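# Can a robot wipe down your coffee table yet? Sort of

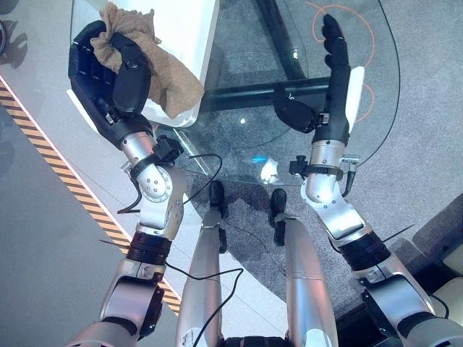 *Page last changed: Sunday, 4:10 pm*

I've been hearing for years that the housework robots are coming, and I've got two kids and a dog, so believe me, I've been waiting. Last week I finally got to spend an afternoon at Plastard, the outfit in the old carpet warehouse off Harju Road, where they've been putting a humanoid through a list of ordinary chores to see which ones it can do without anybody stepping in.

The list has 40 jobs on it. I was expecting fancy stuff, but it's all the things you'd nag a teenager about – wiping tables, picking socks up off the floor, stacking cups, putting the lids back on things. A second list covers the shop floor, and that one has facing up shelves, breaking down cartons and cleaning a counter between customers.

Wiping is the one they're proudest of, so wiping is mostly what I watched. The robot has a cloth in its left hand, a beige one all scrunched up in those big black fingers, and it works over a glass-topped table with a white block sitting on it. The block gets the cloth too. I'd have thought the flat bit would be easy and the block would be hard, and Ville Koskela, who runs the chore trials, told me I had it the wrong way round.

"Glass is horrible," he said. "You look at it and see a table. The robot looks at it and sees carpet."

Fair enough! I've walked into a patio door myself. You can look straight through that tabletop to the metal supports and the grey floor below, and there's a cable down there as well, bright orange. If the software decides the surface is down where the carpet is, the hand goes down too hard. If it plays it safe, you get a lovely wiping motion a couple of centimetres up in the air. I saw that happen twice. It was very thorough about it.

The block at least is white and solid, so the cameras have something to go on. The trouble there is the grip. It's got to hold the cloth and lean on the block with the same hand, and if the cloth bunches the wrong way it ends up polishing with its knuckles. Ville's crew call this "going bald" and they write it down every time. On the afternoon I visited it went bald on three runs, and on one of those it noticed by itself, stopped, and took a fresh handful of cloth. Everyone in the room got quite excited about that. So did I, to be fair, and I'd only been there an hour.

So how good is it? Ville gave me the numbers without much fuss. They've logged 400 wiping runs so far this season, and a run only counts as a pass if a person would look at the table afterwards and leave it alone. The pass rate is better than it was in April and still not something he'd put on a brochure. He wouldn't let me print the percentage until they've finished the batch, and I've promised to ring him when they do.

What he would talk about is time. I clean my coffee table in well under a minute, and that includes moving the remote. The robot takes several, with a long think before it starts and another whenever the cloth shifts. I found the pauses hard to watch. You want to reach over and grab the thing (you're not allowed to, I asked).

The other hand mostly stays out of it. I kept waiting for it to steady the block or pick something up, the way you or I would without noticing. Ville says two-handed work is next on the list, and that it's a much bigger jump than people reckon. Folding a tea towel is sitting at number 31 and he didn't sound keen to get there.

Now, the shop side. Hurno, the homewares chain, has been talking to Plastard about a trial in one of its stores, after closing, with the robot doing display tables and counters and nothing else. I rang Hurno and was told it's "early days", and that no one on the floor is losing shifts over it. The staff I spoke to at the local store weren't too fussed. One of them said if it wants to do the glass cabinets it can have them, and the toddlers' fingerprints that come with them.

I get that. I'd be happy to hand over the glass too. But I did ask Ville whether a shop would be any easier than a lounge room, and his answer surprised me a bit. He thinks it will be, by a long way. A display table is in the same spot tomorrow. The same stock sits on it in the same rows, the lights are the same colour all night, and there's no dog. My place, he said politely, would be a nightmare.

Money's the other thing. Plastard isn't selling anything to households and doesn't have a price. The software they're using, Cadutach, is their own, and the plan is to get it through 4000 runs across all the chores before they even talk about homes. They're nowhere near that. Ville wouldn't give me a year and I liked him for it, as I've been given plenty of years by other people and they've all gone past.

My own verdict, for what it's worth from someone who came in with a notebook and a lamington: it can wipe a table, slowly, on a good run, with a team standing by. It can't yet look at a messy room and work out that the table needs wiping, and that's the half of housework I'd really pay to be rid of.

Plastard is having an open afternoon next month if you want a look for yourself. There's parking at the Harju Road end, and kids are welcome if they stay with you. I'll add the date to this page once Ville confirms it.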